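Section 4: Getting a pad ready and putting in your first row of stitches

If you've come straight here from the unboxing section, welcome, and please go back for a second and check that you have the Oltar tray, at least one Bokholm tissue pad, a packet of dark thread with the needle already attached, and something to put used needles in. I skipped the needle container the first time I did this and ended up standing in the middle of the room holding a needle with no idea where to set it down. Get the container first.

This section covers thawing, rinsing, seating the pad in the tray, making the cut, and placing simple interrupted stitches. Running stitches are in Section 5. If you only have a foam or silicone pad, you can skip 4.1 completely and start at 4.2, and most of what I say about blood won't apply to you.

4.1 Thawing and rinsing

1. Move the pad from the freezer to the fridge 24 hours before you want to use it. Leave it in its sealed bag, inside a second container with a lid.

2. Put on gloves before you open the bag. Keep them on from here until cleanup.

3. Open the bag over a sink and let the liquid drain off. Rinse the pad once in cold water. I mean once! I used to rinse mine over and over until they were completely clean, and they'd come out soggy and tear at every needle hole. A bit of red staining on the surface doesn't get in the way of anything.

4. Lay the pad on a folded paper towel for a minute, then turn it over so the side you're going to stitch faces up.

Caution: treat the pad like raw meat. Don't thaw it on the counter, don't refreeze it, and don't work on any surface where you'll be making lunch later.

Note: if the pad is still stiff in the middle, give it more time in the fridge. Hot water cooks the outside (ask me how I know) and then the needle skids instead of going in.

4.2 Seating the pad in the tray

1. Wipe the tray dry. The Oltar tray has a rough liner, and it only grips if it's dry underneath.

2. Center the pad. I like the long side running left to right, so the cut will go left to right too. If you prefer it the other way, turn the whole tray at the end instead of trying to drag the pad around.

3. Fasten the four corner clips, opposite corners first. Pull just enough to take the wrinkles out. If the pad is stretched like a drum, the cut will gape and every stitch you put in will be fighting it.

4. Press the middle with a gloved finger. It should give and come back.

5. Set your light. A wet pad is shiny, and a light straight overhead will put white spots all over the exact place you're trying to look at. Slide the lamp off to one side until the line where you're going to cut is clear. You won't get rid of every shiny spot and you don't have to.

4.3 Making the cut

1. Mark a start and an end with two small dots. For a first row, keep the dots well inside the edges of the pad so that you have tissue on all sides to work with.

2. Make one straight pass with a fresh blade, shallow. You want a slit you can open with light pressure, and you don't want to go through to the tray.

3. Put the blade away now, before you touch the thread. I mean it. I've watched my own elbow go looking for a blade I forgot about.

4. Blot along the cut, don't wipe. Some red will collect in the slit and spread a little on either side, and more of it will show up as you work. Blot again whenever you lose sight of the edges.

The cut tends to get narrower toward the end where you lifted the blade. Start stitching at the other end, where it's deeper and the two sides are easy to see.

4.4 Thread and needle

The Samuel thread comes in two colors, and for a pale pad I'd go with the dark one every time. You can follow it when it crosses itself, you can find the short end when it's lying flat, and you can see from across the table whether a knot is sitting straight. The light one pretty much disappears the moment it gets wet. The refill packet for the dark one is number 426 on the parts list at the back.

1. Take the needle out of the packet by its body, well away from the point and also away from the spot where the thread is attached. Grabbing it at the attachment is how needles get bent.

2. Draw the thread out slowly. It will come out with coils in it. Let the coils hang for a moment or run the thread lightly between two gloved fingers, and they'll relax some.

3. Decide where the spare thread is going to live. This sounds fussy, and I thought so too, but loops drifting across the cut are the main reason my early rows took all evening. I send mine off to the left, away from the part I haven't stitched yet.

4. When you aren't using the needle, park it on the pad where you can see the whole curve of it, clear of the cut. Don't let it wander under a loop.

4.5 Placing an interrupted stitch

Each stitch in this row stands alone: in one side, out the other, tie, trim, move along. If one goes wrong you can take it out and the rest will stay put, which makes it a nice forgiving place to begin.

1. Hold the needle so the point meets the surface straight on. Go in a little back from the edge of the cut.

2. Follow the curve of the needle through and let it come up inside the cut. If you're new to this, stop here, let go, and pick it up again from inside the cut before doing the far side. Doing both sides in one bite can come later.

3. Go through the far side and come out the same distance back as you went in. Eyeball it. If it's badly uneven, back the needle out and try again now, while it's easy.

4. Pull the thread through until you have a short tail left on the entry side. Pull gently and in line with the stitch.

5. Make your first throw and lay it flat. Snug it down until the edges of the cut just touch, and stop there. If the tissue puckers up into a ridge, it's too tight.

6. Add a second throw in the opposite direction, then a third like the first. I pull the two ends in opposite directions each time, low over the pad, and look at the knot before I go on to the next throw.

7. Nudge the knot to one side so it isn't sitting right on the cut.

8. Trim both ends. Leave enough that they stand up on their own and you could grab one later. Cut too close and the knot can slip open, and leave them long and they'll get caught up in the next stitch. 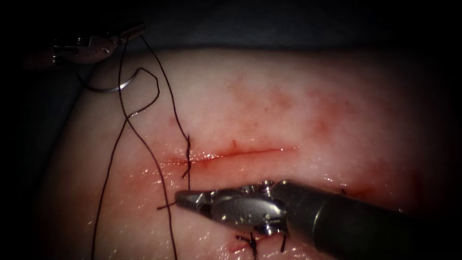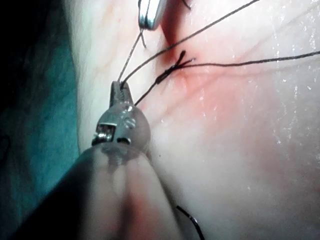
Dark thread on a pale pad, with the thread held in the jaws while a tied knot sits on the tissue.

9. Move along the cut and repeat. For spacing, I go by the stitch itself: the gap to the next one is the same as the width of the bite. Once you've done a few you'll stop thinking about it.

10. When you reach the narrow end, take smaller bites. The slit is shallow there and a full-size bite will bunch it up.

Note: if your spare thread gets short partway along, don't try to squeeze out one more. Open a new packet. I once spent so long tying with a tiny stub that I could have done two stitches in the same time.

Caution: never reach for a needle you can't see. Lift the loops one at a time until it shows. If you still can't find it, stop everything and check the pad, the tray, and the towel, in that order, before anybody clears anything away.

4.6 When it isn't going well

The thread keeps knotting itself up. You've got too much of it in play. Pull the loop open from the middle, and don't yank the end. If there's already a hard little knot in the strand, cut the needle side free and start fresh.

The first throw loosens before you get the second one on. This is so common! Keep a light, even pull on both ends while you set up the second throw. If that still doesn't hold, wrap the first throw twice.

The needle holes are tearing toward the cut. Go in farther back, and check the clips. Nine times out of ten I've pulled the pad too tight. A pad that has been out too long will tear too, and there's no saving that one.

The edges roll inward. Your needle is going in at a slant and catching mostly surface. Turn your wrist so the point goes straight down, then sweep around.

You can't see a thing. Blot, move the lamp, and take a break. I put the Helon magnifier on its stand for the first couple of rows and didn't miss it after that, but plenty of people keep it on for good and there's nothing wrong with that.

4.7 Cleaning up

1. Put the needle in the sharps container first. Count packets opened against needles in the container. The numbers have to match before you do anything else.

2. Unclip the pad, bag it twice, tie it off, and throw it out according to your building's rules.

3. Take the liner out of the tray and wash both in hot soapy water, then disinfect and leave them to air dry. Don't put the liner in the dishwasher. Mine curled up at the corners and never lay flat again.

4. Wipe down the lamp, the magnifier stand, and anything else you touched with a wet glove. Gloves come off last.

Spare clips and liners are on page 82, and the spacing card that goes with the running stitch is in the sleeve inside the back cover. Take it out and get it under the edge of the tray before you start Section 5.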